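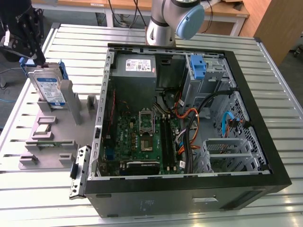

Saturday, November 6, 2021

Street notebook, Gorklow. Long day, good day! Writing this up before I forget which scrap of tracing paper goes with which sheet.

Picked up where I left off with the 1813 town plan. The goal for today was to get Prustuder Street pinned down from the market square to the river, all the way, with no gap in the middle where I wave my hands. And I think we have it. The plan calls it "the road to Prustuder" for the first stretch and then gives no name at all past the Ultetti Canal, so for years people have read it as two different streets (the local guidebook still does, and draws a kink in it that was never there). It's one street. It crosses the canal, bends a little east, crosses the old mill stream, and comes out at the river stairs exactly where the modern street does.

How I got there: I tied the plan to the modern map at the church corner, the two surviving gateposts, and the canal bridge. First try was terrible. The church corner pulled everything west, and the whole lower town slid into the water. I'd been using the corner of the tower when the plan shows the corner of the nave. Swapped it and the error along the street dropped from 30 meters to 10, which for a hand-drawn sheet that has been folded and rolled and folded again is just lovely. 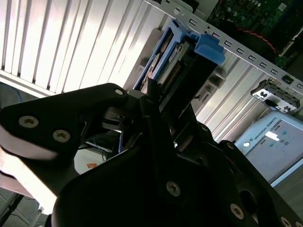
Next job was the bridge. Marlene Toledo has been saying since September that the present Vasconcelos Bridge doesn't sit on the footings of the old one, and I've been saying it does, and I'm happy to write down that she's right. With the corrected fit the old crossing lands upstream, right at the end of the lane behind the dye works. The lane makes no sense otherwise! It's wide, it's paved, it runs straight to the water and stops at a wall. I must have walked down it a hundred times and never asked what it was for.

So the street was straightened when the bridge moved. That gives us a thing to look for: a purchase or a demolition on the north bank, on the two lots where the new approach would have gone. Ivone Assunção has the lot register on her desk and thinks the north bank pages are complete apart from some water damage near the back. I've asked her for anything with the word "approach" or "ramp," and also for "steps," in case the old crossing was foot traffic only. I don't believe that for a second, with a lane that wide, but we should check.

Name changes, as they stand now, for the south end only:

- Road to Prustuder: on the plan, square to canal
- no name: on the plan, canal to river
- Tanners' Row: lot register, canal to mill stream, spelling all over the place
- Prustuder Street: whole length, on every later map we hold

I love Tanners' Row. It isn't on any map, only in the register, and it explains the smell complaints in the parish letters that we'd put down to the fish market. I'd like to find out when it drops out of use. My guess is it goes when the street is straightened and somebody decides the whole length deserves a single respectable name, but that is a guess and is marked as one in the margin of the working sheet. 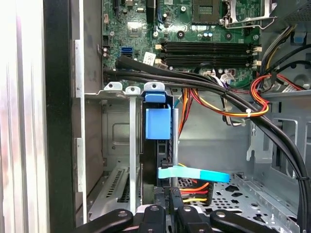

*Tower with the side open: green motherboard, CPU socket and memory slots empty.*

Mill stream. Still the weak spot. It's under the pavement now, and the plan shows it in a wash so pale that I had to tilt the sheet toward the window to see it at all. I drew the line three times and got three lines. Took the middle one for now and put a dashed pencil line on either side. The dip in the street outside the bakery falls between the dashes, and so does the low wall by the school yard, and I'm pleased with that much.

Things I got wrong today, for the record:

Read the scale bar in paces when the heading says rods. Lost most of the morning to it. It's written at the bottom of the sheet in a perfectly clear hand.

Labeled the east gatepost as the west one on the working copy. Fixed in red. If you have an older tracing from me, please put it in the scrap drawer. 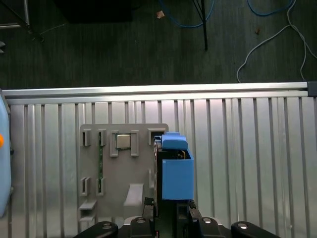

For next time, I want to walk the whole length of the street with the new tracing, square to river stairs, and stop at every bend. It takes about half an hour if you don't talk to anyone. Marlene wants to measure the width of the lane at the wall and compare it with the span marked on the plan, and I said yes right away. She should bring the long tape; the short one sticks.

Questions still open:

- Does the lane behind the dye works have a name in the register? It must.
- Who paid for the new bridge, the town or the Vasconcelos mill? The name suggests the mill. Could also be a later courtesy.
- The plan has four small squares along the canal on the north side, no key. Sheds? Mooring posts drawn big? Ask Ivone if she has seen the same mark on the harbor sheet.

Tracing is in the flat file, second drawer, under the blotter. Don't roll it!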